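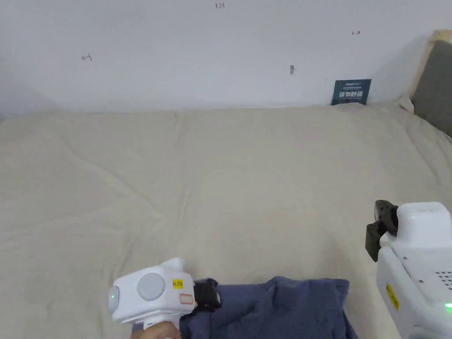 How long does the Dzene hand-held gripper run on one charge?

Two hours of steady use in our tests, and the drop in grip force near the end is small enough to ignore on cloth.

The Zeretti kit pairs it with a bench arm. Setup took 13 minutes, most of it spent on calibration. Jaw alignment held through 100 grasps on cotton. Thin synthetics slipped more often, and the supplied finger pads wear at the tips.

The handle suits a medium hand. The trigger is stiff when cold. Logging software is plain but stable; export stalled once on a Friday and needed a restart.

Score: 7 out of 10. Spare pads cost extra.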